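Villell District Storm Recovery – Progress Report to the Funder
Reporting period: March to May
Prepared by the program office, Prondow

1. Status

Roof repair under the grant is complete in Prondow and partly complete in Clustlow. The February windstorm damaged roofs, ceilings and boundary walls in both towns and brought down the low-voltage line along the Clustlow road. Power was restored before this reporting period and is outside the grant. School building repairs, which are inside the grant, are behind schedule.

2. Household roofs

The program approved roof repairs on the basis of the joint damage survey. Houses were placed in one of two classes. Class A covers loss of sheeting with the frame intact. Class B covers loss of sheeting together with damage to rafters, wall plates or the top courses of the wall.

All Class A repairs in both towns are finished and signed off. Class B repairs are finished in Prondow. In Clustlow, 11 Class B houses remain open. Eight of these have new rafters in place and are waiting for sheeting. The other three need wall repairs before any roof work can begin, and the masonry contract for them was let in May.

Total sheets issued from the Prondow store to the end of the period: 2630. This includes replacements for sheets rejected at inspection, mostly for bent edges caused during unloading. The supplier, Kütt, has accepted the rejected sheets for credit, and the credit will appear in the next financial statement.

3. Fixing standard

The survey found that most failed roofs had been nailed at wide spacing, with no straps between rafter and wall plate. The revised standard calls for screws with sealing washers on every second ridge of the sheet, every ridge along the eaves, and a metal strap at each rafter end. Inspectors check strap placement before sheeting goes on. Roofs covered before inspection are reopened at the contractor's cost. This happened twice in April, both times in Clustlow.

4. School buildings

Two classroom blocks at Clustlow lost their full roof. The first has been reroofed and is back in use. Work on the second stopped when the crew found cracking in the gable wall – the crack runs from the ridge to the window head and was not recorded in the survey. An engineer's report recommends taking down and rebuilding the gable. The cost can be met from the contingency line without a change to the grant total. Classes from this block are held in the first block in a second shift starting at 1 p.m.

5. Temporary housing

Rent support was paid to families who could not stay in their homes. Payments end one month after sign-off of the repair. Households in the open Class B cases still receive support. Several families had moved in with relatives and did not claim in the first round; the claim window was reopened in April for this group.

6. Spending

Spending on materials is slightly under plan. Labor is over plan by roughly 3 percent, due to the rework noted in the survey of wall plates and to higher day rates in Clustlow. Transport is on plan.

7. Next period

Complete the open Class B houses. Rebuild the gable and reroof the second classroom block. Close rent support. Return unused sheeting to the district store at Villell, with a signed stock count.
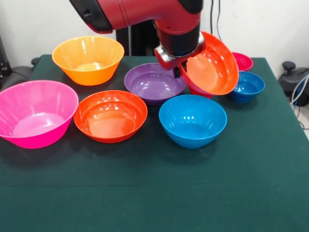 Will the open Class B houses in Clustlow need more money than the grant provides?

Current estimates put all of them within the approved budget, including the masonry work on the three houses with wall damage.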